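Foam Play Mats Make the Tables Quieter at Bindell Workshop Hall

LIRKOV – The tables in the Bindell workshop hall have got a new surface this spring, and it did not come from a furniture store. Since April they are covered with foam play mats, the kind with edges like a jigsaw puzzle, which most families know from the floor of a child's room.

In total 112 tiles were placed on the tables of the two large rooms on the ground floor. All of them are secondhand. They were collected from households in Lirkov and from the former play corner of the Prukeck shopping arcade, which was closed in the winter for renovation.

The reason for the change is noise. The hall was built as a storage building for seeds, with a high ceiling and a concrete floor, and every object that is put down on a hard table can be heard from one end to the other. People who use the building for repair evenings, model building and the packing of food parcels have complained about this for several years. A study of the ceiling was made two years ago, but the acoustic panels which it proposed were too expensive for the hall, and the plan was put aside.

The idea of the mats came from the sewing group, which meets in the smaller of the two rooms. The members had put a few tiles under their machines to stop them from moving on the table. They noticed that the room became more pleasant also for conversation. After this, the management of the hall asked in the local newsletter for mats that were no longer needed, and in 14 days it had more than it could store.

Not every tile could be used. The mats on the market look very similar, but the tabs are not cut to the same measure, and tiles from different makers often refuse to join. The tiles were sorted first by the form of the edge and only after that by thickness. Color was considered last, so most tables now have two or three colors and one of them has seven. A few tiles from older sets were too soft and were given to the dog school across the street.

Before the tiles were put on the tables, they were washed with warm water and mild soap and dried standing up overnight. According to the hall, drying was the longest part of the work. Foam takes little water, but it remains in the cuts between the tabs, and a tile which is joined too early starts to smell.

The whole change cost very little. The only larger purchase was double-sided tape for the corners of the tables in the big room, where the mats were sliding when someone leaned on them. In the small room no tape is used, and the tiles can be lifted and put in a cupboard when the tables are needed for something else.

There are rules for the new surface. Hot glue guns, soldering irons and clothes irons must not be put directly on the foam, and there are three tables without mats at the window side for this kind of work. Knives and cutters may be used only with a hard board under them. Cups of coffee are allowed, but the hall asks the guests to use the small trays, because a cup on a seam does not stand well.

The users have mostly welcomed the mats. The food parcel group, which packs on two evenings each month, reports that glass jars are no longer such a worry. In the weeks before the change it lost a jar of beets almost every time. The model builders are also satisfied, with one exception. Very small screws disappear in the seams between the tiles, and the builders now bring a piece of cardboard to work on.

Less happy are those who write at the tables. On foam the pen goes through the paper, and the language course has asked to move to the upper floor, where the tables stay as they were. The hall has agreed to this. The course starts in the upper room next month at the same hour, 6:30 in the evening, and the entrance is from the courtyard side.

The association of halls in the Lirkov district has shown interest as well. Its building in the Iyengar quarter has a similar problem in the dining room, where 33 folding tables stand close together. A first test with 20 tiles is planned there before the summer break. The quarter does not want to collect mats of different kinds and will ask for one type only, with straight border pieces if possible, to have a clean line along the side of the table.

At Bindell the border pieces were a subject of long discussion. Many families had lost them, and without them the table ends in a row of teeth. Some users find this untidy. Others say that the sleeves of a sweater catch on it, although the hall itself has not seen this. It was considered to cut the teeth off with a knife, but the tiles could not be joined again in another order after that, and for the moment they remain as they are. Who has border pieces at home, also single ones, can leave them in the box next to the main door. Straight pieces are preferred, and corners are needed most for the big room.

The hall will look at the condition of the foam again in the fall. Tiles with deep marks will be turned over or changed for others from the reserve, which is stored under the stairs. A second collection is not planned at present, and residents are asked not to bring more full tiles.

The question that visitors ask most is whether things stand safely on such a soft table. For heavy and wide objects the answer is simple, and a toolbox or a pot of paint has never been a problem. Tall and slender things need more attention. A beverage can is a good case, like the mustard-yellow one with the silver top which leans a little to the right on two light blue tiles, with the seam between them running along the table and a darker mat with red and gray tabs joined at the side. The hall recommends to put drinks in the middle of a tile, away from the tabs, and to press the seams flat with the hand at the start of each evening. The tables with mats can be reserved at the front desk, as before, and the price for the rooms does not change. 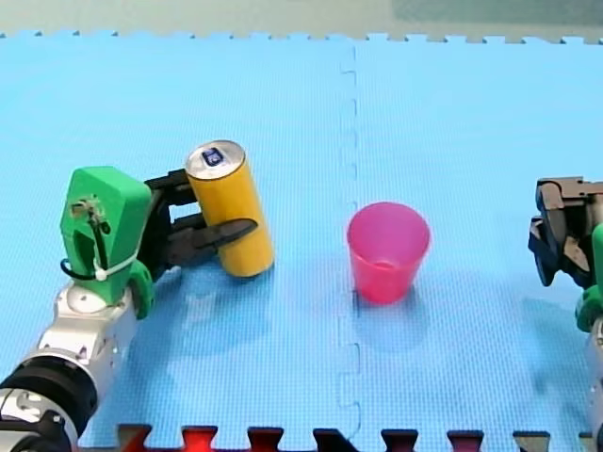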